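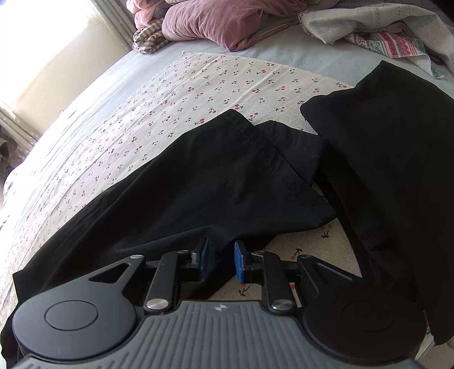
先替它干活，再付它钱

Dretaveo的家务示教套件试用记

文/本刊特约撰稿

Kiani套件的包装很漂亮，漂亮到我有点不放心。盒盖内侧印着一句话：“您叠一遍，它记一辈子。”我把这句话读给家里人听，得到的回应是：那它要是记住了你叠衣服的样子，这辈子就完了。

先说清楚卖的是什么。Dretaveo是一家做家务自动化的公司，总部设在Mudholm，主打产品是一台可以推着走的双臂机器人，叫Forix。Forix单卖已经有一阵子，口碑平平，主要的抱怨集中在衣物上：它在展厅里叠毛巾叠得像模像样，搬回家以后面对自家的衣服就开始犯糊涂。Kiani是公司给出的答复。用户拿到一只手持夹爪，在自己家里、自己床上，用夹爪代替手指把衣服叠几遍，记录上传，公司据此调整模型，再下发到你家的Forix里。套件连同第一期调整服务售价652欧元，Forix本体另算。

也就是说，你为一台会叠衣服的机器付过一次钱，它不太会叠，于是你再付一次钱，获得亲自教它的资格。销售资料里管这个叫“共同成长”。

我向公司申请了试用，条件是不审稿、不陪同，机器用完退回。试用期21天，和正式用户的退货期一样长。

床是个难对付的地方

说明书建议在“平整、稳定、颜色均匀的台面”上示教。我家没有这样的台面，我认识的人家里也没几个有。餐桌上有餐桌的事，叠衣服从来都在床上，于是我也在床上教。

床有床的问题。它软，手一按就陷，布料跟着往下走；床尾还总堆着没地方放的被子和毯子。窗边的光一强，靠窗那半张床就发白，另外半张暗下去。我在床笠上铺了一块印小樱桃的布，想让浅色衣物显眼些，结果第一批拿出来的是黑裤子。黑裤子旁边又搭着黑衣服，人眼分得清哪一层是哪一件，我很怀疑机器分得清。

夹爪拿在手里比我预想的沉着一些，指端是两块蓝色的夹片，用来捏布料的边。捏裤脚不难，裤脚有一道缝线，厚，夹得住。难的是腰。腰头又厚又歪，里面还有口袋布，夹爪一次只能捏住一点，往上一提，整条裤子就拧成了麻花。用手叠的时候，我根本不知道自己有多少动作是靠小指和手掌边缘完成的：压一下，抹一下，顺手把翻出来的口袋塞回去。夹爪没有手掌边缘。我不得不把一件做了几十年的事拆开重学，学成一个只有两根手指的人。

这件事本身倒挺有意思，头两天我甚至有点上瘾。第三天晚上，我跪在床边，第五次试图把一条裤子的两条腿对齐，忽然意识到用手早就叠完了一整筐。

公司怎么说

Dardo Toledo是Dretaveo的产品负责人，我们通过一次视频电话。他态度很好，语速很快，对我的每一条抱怨都表示“非常有价值”。

我问他，为什么不由公司自己在展厅里多教几种衣服，非要用户来教。他说，每一家的床、灯光和衣服都不一样，叠法也不一样，“有人裤子对折再对折，有人卷起来，我们不想替用户决定”。这话有道理。我母亲叠衬衫和我叠衬衫就是两门手艺，谁也看不上谁。

我又问，既然每一家都不一样，那么我教出来的东西归谁，只给我家的Forix用，还是也会用到别人家去。他停了一下，说用户协议里写得很清楚。

我回去翻了协议。写得确实清楚，只是位置比较靠后。上传的示教记录默认用于“改进Dretaveo的产品与服务”，用户可以在设置里关闭共享，关闭之后，个性化调整“可能需要更长时间”。更长是多长，没有写。我发邮件追问，截至交稿，收到的是一封感谢信。

于是这笔账变得更有趣了。一户人家花652欧元，用自己的晚上替公司积累叠裤子的经验，这些经验变成下一版软件，卖给下一户人家。做这种工作的人通常是领工资的。我把这个意思转述给Toledo，他说，可以把它理解为会员权益。

还有卧室的问题。夹爪要知道自己在做什么，就得看见周围，而叠衣服的地方往往就是睡觉的地方。床单是什么花色，床尾堆着什么，窗帘拉没拉，都可能一道进了记录。协议承诺会对“人脸及可识别信息”做处理，但一条穿旧了的裤子算不算可识别信息，我想每个人有自己的看法。我在试用期间养成了一个习惯，每次开始前先把床头柜清一遍。

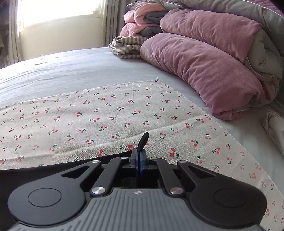

示教的流程设计得并不坏。每一段开头要让夹爪对着准备操作的区域停一停，听到提示音再动手；结束时合拢夹片，再停一停。做错了可以当场作废，不必从头再来。软件把衣物分成7类，每类有一个进度圈，示教得越多，圈越满。我承认那个圈对我起了作用。有天夜里，为了把“长裤”那一圈填满，我把已经收进衣柜的裤子又抱出来，摊开，重叠。后来想想，这大概是我成年以来做过的最没有必要的家务。

分类的方式值得挑剔。“长裤”把西裤、牛仔裤和睡裤放在一处，而这三样东西的脾气完全不同：牛仔裤自己站得住，睡裤夹起来就滑走，西裤有裤线，叠错了还不如不叠。“床品”一类里有枕套，没有床笠。凡是叠过床笠的人都明白，四个角带松紧的那张东西才是最需要外援的。我问客服什么时候支持，回答是“已列入规划”。薄布单可以示教，归在“平面织物”里，那块樱桃布我叠了几次，过程相当顺利，四角对四角，任何人都会，展厅里的Forix原本也会。

装回机器以后

上传完成后要等4天，新的模型才会下发。这4天里Forix站在客房门口，我每次经过都要侧身。

更新之后的第一晚，我让它叠一条黑色长裤。它在裤子上方停了很久，久到我去烧了一壶水。随后它找到了裤脚，捏住，提起来，两条腿对在了一起。老实讲，我有点感动。对齐的方式，先拉直再往回送一点点，是我的动作，连那个多余的小停顿也是我的。接着它去够腰头，捏起了裤子底下的樱桃布，把布和裤子一起叠了进去，叠得很认真，边角整齐。

我把布撤掉再试，成功了。换成浅色裤子，放在灰蓝色的床笠上，也成功了。两件黑衣服挨在一起，就又不行，它试图把一条裤子和旁边那件当成同一件东西来处理。白天比晚上差，窗口那侧比里侧差。拉上窗帘后情况好转，于是我有了一台需要在拉着窗帘的房间里、单件送上、不能垫花布的叠衣机器。

毛巾一直很稳。T恤时好时坏，领口朝上还是朝下似乎会影响它的心情。毛衣我只试了一回，那是别人送我的，我舍不得再试。

速度方面我没有掐表，也不觉得有必要。它慢，所有人都知道它慢，Toledo也说它慢，并说你可以利用这段时间去做别的事。问题在于我没法去做别的事。衣服要一件件摊到它面前，叠完的要有人拿走，它卡住的时候会发出一种很有礼貌的提示音，隔着两道门都听得见。真正让人烦的那部分家务，是把一堆拧在一起的衣服从洗衣机里拽出来、抖开、翻正、给袜子找对象，这一段Kiani完全没有碰。它接手的是最后那几下，而那几下，对多数人来说顺手就做了，还能一边看电视。

值不值

也有人应当认真考虑它。手部力量不足、弯腰困难的人，如果家里有人愿意代为示教，一台能稳定叠毛巾和长裤的机器是有用处的。经营小旅馆、洗衣房，成天叠同样几样东西的人，也可能划算，他们的织物规整，台面也符合说明书的想象。奇怪的是，Dretaveo的宣传几乎不提这些人，广告里全是年轻夫妇，坐在极干净的客厅里喝咖啡，远处一台Forix在叠一件白衬衫。我特意问过，衬衫目前不在支持的类别里。

对于已经买了Forix、正在后悔的人，Kiani的处境有些微妙。它确实让机器变好了，我亲眼见到它在我家的床上做成了以前做不成的事。但这种改进本该包含在当初的价格里。一家公司把产品没做完的部分单独装盒出售，还请买家负责施工，这个做法如果行得通，往后我们会在很多东西上见到它。

如果你一定要买，有几点经验。先在展厅借夹爪试半小时，留意手腕，我的右手腕酸了好几天。共享选项在“账户”下面的“体验”里，别在“隐私”里找。示教时深色衣物放浅色底，花布收起来，旁边不要留第二件。退货期从签收那天算起，等待模型下发的时间也计在内，所以头一个周期别拖。另外，原包装的泡沫垫要留着，缺一块要扣钱，这条写在发票背面。

试用结束，来取机器的人问我还满不满意。我说长裤还行。他说大家都这么讲，然后把Forix推下了门口的台阶，推得很小心。当晚洗好的衣服还在床上堆着，我用手叠了，裤腿对齐的时候，不知怎么又多停了那么一下。

Kiani示教套件，Dretaveo出品，售价652欧元，含首期模型调整，不含Forix本体。价格核对于2025-02-02。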